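Dirholm Disassembly Bench: User Guide
Section 3. Setting up a drive-and-memory run

Revised 07/06/2018. Maintained by Sekar Tambunan, who would like it read before the arm is switched on.

This section covers the bench as used for the Monon method, in which the arm learns a task from recorded runs and is then left to get on with it. Recording is dull. Careless recording is dull and has to be done again.

3.1 Preparing the tower

1. Lay the tower on its side on the slotted table, open side up, to the right of the fixture plate.
2. Take off the side panel and put it somewhere you will not tread on it.
3. Leave the cables as they fall. Tidy cables make for lovely recordings and a policy that panics at the first real computer.

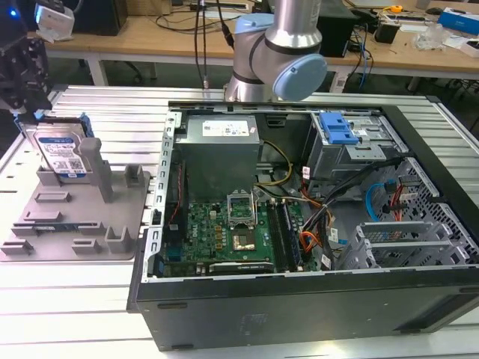 Figure 3-1. Tower open on the table, fixture plate to its left.

Note: The processor socket should be empty for this task. Processors have their own section, and their own budget for bent pins.

3.2 Checking the wrist view

4. Open the Wemer viewer and select the wrist camera.
5. Open the gripper fully. You should see both finger pads, with a clear gap between them.
6. Bring the fingers to either side of the blue part in its holder. If one pad is nearer to it than the other, jog the wrist until they agree. 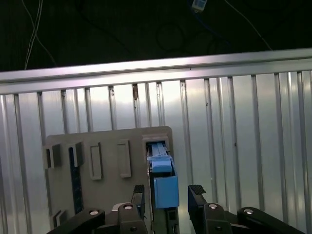 Can I skip the wrist check if the arm has not been moved since the last run?
Do it every time. The mount creeps under its own weight, and the arm will not mention it.

7. Save the wrist pose under a name that means something. "test_final_2" does not.

Caution: Keep hands off the plate while the arm is live. It has been trained to pick up small objects and is not fussy about whose they are.

3.3 Recording

8. Start the Heo logger, then the arm, in that order. The other order gives you a fine run and no file.
9. Record 300 runs for each task, failures included. Mark the failures as failures.
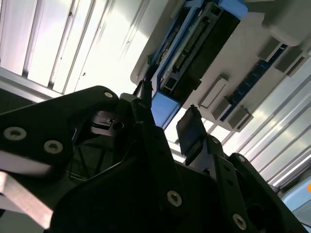
Our first policy was trained on 272 runs, all of them flawless, and it had no idea what to do after a near miss. Adding failed grasps in April helped more than any change to the model. Most of the trouble lay in the approach, so log the fingers from close in, where the slender tip and the flat pad can be told apart and the light blue block sits just beyond the tip. Distant views made every approach look like a triumph.

10. Stop after 3 failures in a row and repeat step 6.

3.4 Parking the arm

11. Raise the gripper clear of the case before travelling sideways. The rim of the tower is higher than you remember.
12. Check the fixed camera view for anything left leaning on the plate.

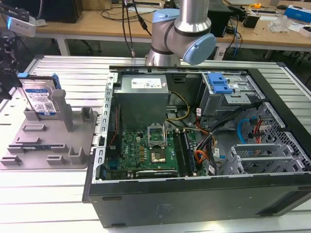
13. Stop the logger and wait for the file size to settle.
14. Write the run number in the bench book, in ink, legibly.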